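How to Recover From a Snagged Drawer Pull (Without Dragging the Furniture Across the Table)

By Nabila Lamrani
March

We use cookies to remember your preferences and measure traffic. Accept all | Manage settings

There are two ways for an arm to fail at opening a drawer. In the first, the finger slips off the pull and the arm backs away holding nothing, very pleased with itself. You log a miss and move on. In the second, the finger catches, the drawer jams, and the arm keeps pulling with the calm of something that has never paid for a gearbox. This page is for the second kind.

I wrote it after a bad afternoon at our bench in Garkville, when the Amrani arm took a small chest of drawers for a 20-centimeter ride and then stopped with a protective fault. The fault code was 462. The Wendumach controller manual explains 462 as "external load exceeded," a polite way of saying the robot was trying to leave with the furniture.

You will need the controller pendant, a soft pry tool (a plastic putty knife is fine), a strip of non-slip mat, and a second person. Fouad Erraji was my second person. He asked me to mention that he was at lunch when it happened.

Step 1. Stop the arm and leave it stopped

Press the emergency stop, even if the controller has already faulted. A protective fault holds position on our setup, and the joints are still powered. Do not clear the code yet. The first time I saw a 462, I cleared it right away, and the arm picked up the same motion where it had left off. The drawer front came off. It now lives on the shelf above the pendant as a warning to others.

Keep your hands out from between the finger and the drawer. A pull that has loaded up can let go all at once, and the finger will travel.

Step 2. Look before you touch

Get down to drawer height and find out what is holding what. On a chest this size it's nearly always one of these:

The fingertip is hooked behind the lip and the drawer is crooked in its opening.
The fingertip is pressing down on the lip, so every pull also pushes the drawer into the one below.
The drawer is fine, and the whole chest has turned on the cloth.

The last one is easy to miss. Compare the angle of the chest with the pose your script thinks it has. If they disagree, the arm is pulling at a slant, and a slanted pull will wedge a small drawer every time.
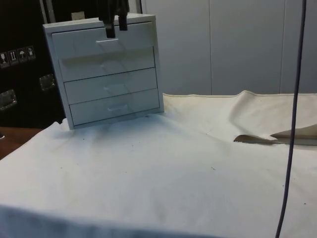
Left finger down at the top drawer's pull, right finger a little higher.

With one finger doing the work, check which one is lower before you plan the exit. Backing out along the pull direction will only pull harder. You want to go toward the chest a hair first, and then up.

Step 3. Take the load off

Have your second person hold the chest by its sides, well clear of the gripper. Release the emergency stop, clear the code, and switch to manual jog at the slowest speed you have. Ours is 2 percent. It feels ridiculous. Use it anyway.

Jog toward the chest until the drawer relaxes. You're looking for a little wiggle when you touch the side of the drawer front with the pry tool. No wiggle means it's still loaded, so jog again in small steps.

Step 4. Lift straight up

Once the drawer is loose, raise the gripper vertically until the tips are clear of the top of the chest. Do not open or close the fingers on the way. If the lip scrapes, stop, go down a touch, and move toward the chest again.

Then send the arm home and press the emergency stop before anyone reaches in to straighten things up.

Step 5. Fix the reason it happened

Our script had a pull force limit of 28 newtons, a number somebody picked during setup for the old Grutolwood cabinet. That cabinet is heavy and would not budge if you leaned on it. The little chest budges if you sigh. We lowered the limit until the arm gave up before the chest started sliding, and we put non-slip mat under the cloth as well as on top of it — a mat on a loose cloth just takes the cloth along.

We also added a check after the first bit of travel. If the drawer hasn't moved and the force is climbing, the arm stops, eases forward, and lifts off. It then reports a failed pull.

Run the new limit by hand on each drawer before you go back to automatic. The bottom one on ours needed a lower approach, and I found that out at 2 percent speed, with my thumb on the button and Fouad back from lunch.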